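The Pavton Short Story Page
November's story: Second Prize

The parish of Pavton had been at war with the parish of Skoden since the business with the duck pond, and by the time I moved there the only people who could explain the business with the duck pond were dead or had gone to live in Skoden.

I rented the flat above Hinds, the ironmonger's, which sold everything except what you had gone in for. My landlady lived at the back. She had a low opinion of people who wrote, having once let the flat to a poet, and she told me on the first evening that the rent was due on a Sunday and that she did not take verse.

I was there to finish a novel. I had 2,000 words of it and had had them for two years. What I did instead was enter the Jotside.

The Jotside was a quiz, held every winter in whichever village had lost the year before, so that the losers had to make the sandwiches. Pavton had made the sandwiches for as long as anyone cared to remember. My landlady captained our side. She picked me on the grounds that I got letters with foreign stamps on, and she put me down for Geography.

"I don't know any geography," I said.

"You've been to Belgium," she said, and wrote it on the form.

We practised in the shop after closing, between the paraffin and the mousetraps. The man who did our History had served in the navy and answered every question with a ship. The woman who did our Music was deaf in one ear and sat with the other one turned to the wall, out of what I took to be modesty. I learned capitals. I learned the rivers of France in the order they reach the sea, then found out that the book was in some other order altogether and had to begin again.

On the night it rained sideways. The Skoden team arrived in matching jumpers. They looked at our sandwiches the way a bishop looks at a raffle, and then they ate all of them, including the ones we had put by for ourselves.

By the last round we were level. This had never happened, and several people on our side of the hall had to sit down. The question master, who was the Skoden vicar and made no secret of it, turned over his card and asked for the height, in feet, of a mountain he then named, and which I had never heard of in my life.

My landlady looked at me. The whole of Pavton looked at me. I thought of Belgium, which was no help.

"3,881," I said.

I had got it off the side of a tin of creosote. It was the stock number. I had been staring at it three nights a week since the clocks went back, and it was the only figure left in my head.

The vicar studied his card for a long time. Then he held it further away, and then he asked if anyone had a torch.

We won by a point. The hall made a noise I have not heard from 40 people before or since, and the navy man kissed the woman who did Music on her deaf side. My landlady shook my hand and let me off one week's rent, which she added back on in January under Sundries.

I looked the mountain up some time later, in a proper atlas. I won't say what I found. The cup is still on the counter at Hinds, next to the keys, and Skoden has made the sandwiches ever since. They are much better than ours were.

I never did finish the novel, though I took it with me when I left, along with my good coat and the tin. 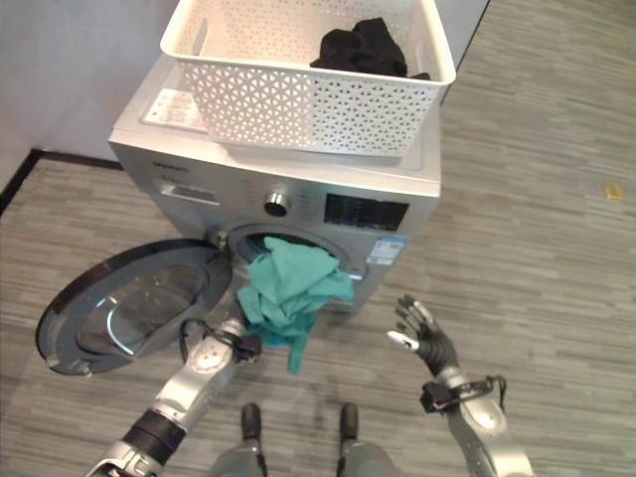
The tin was empty by then, of course. She had charged me for it all the same, and for the lid, separately.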